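Usance Furniture Exchange
Call for participants: the October move-in

Usance is looking for people who can walk into a half-furnished room and feel a mild, useful irritation.

We take in furniture that offices, cafes and studios have finished with, clean it up, and put it into rooms that community groups rent by the hour. The furniture arrives faster than our ideas about where to put it. We would like to borrow your ideas, and your forearms, for one evening a week through October.

What you would be doing

Moving small furniture around a room until it makes sense. Stools, side tables, coat racks, the occasional shelf. Wiping things down. Winding up cables and finding out what they belong to, a branch of detective work with a poor success rate. Deciding whether two round tables look better together or on opposite sides of the room, and then defending that decision to Abdelilah Ouazzani, who will have put them the other way by Friday.

You would work in pairs. Sessions start at 6 p.m. and last 2 hours, with a break when the kettle boils. You can sign up for one session or for the whole month. Nothing on the list weighs more than a large dog, and the dog would be less cooperative.

Who we are looking for

Anyone over 18 who can lift a stool and carry it across a tiled floor without dragging it. (We love those tiles. Please don't drag it.) You don't need a background in design. Last year's best arranger was a retired bus dispatcher, and our worst was me, with a certificate.

It helps if you:
- own closed-toe shoes
- can disagree about a shelf and still share a ride home
- have at some point assembled something and had no screws left over
- can tell the difference between "storage" and "a pile," or are willing to learn

If you use a wheelchair or can't lift, we still want you. Every pair needs someone to stay put, look at the whole room and say "left a bit."

What you get

A flat $100 for each completed session, paid by bank transfer the following week. Tea, coffee and sandwiches. First pick of whatever we can't place, which at the moment means a great many lampshades. We have a total budget of $400 for hooks, felt pads and paint, and pairs may make a case for spending some of it.

The room

You'll be in the brick room at Tredum, on the ground floor, Room 447. The number suggests a fourth floor. There isn't one. Ring the bell marked Skoline and Hala Benkirane will let you in.

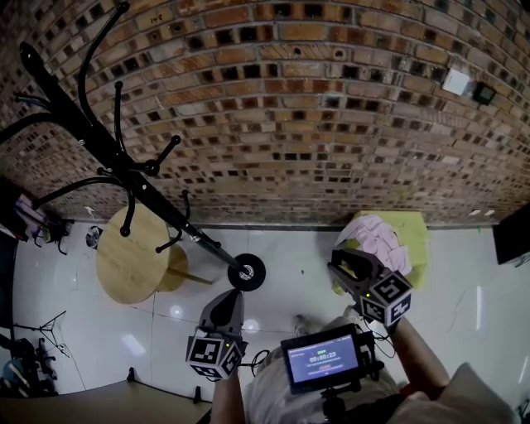
The brick room: coat rack, round table, green cube, and a good deal of floor to play with.

How to apply

Send a few lines to Yvette Thibodeau at the Usance front desk, or leave a note in the box by the door. Tell us which evenings you can make and describe one piece of furniture you have strong feelings about. No résumés, please. Couples may apply together but will be put in separate pairs, following an incident with a bookcase.

Places are filled in the order we hear from people. If you have questions about access or parking, ask for Dong-hyun Cha, who has the key to the side gate.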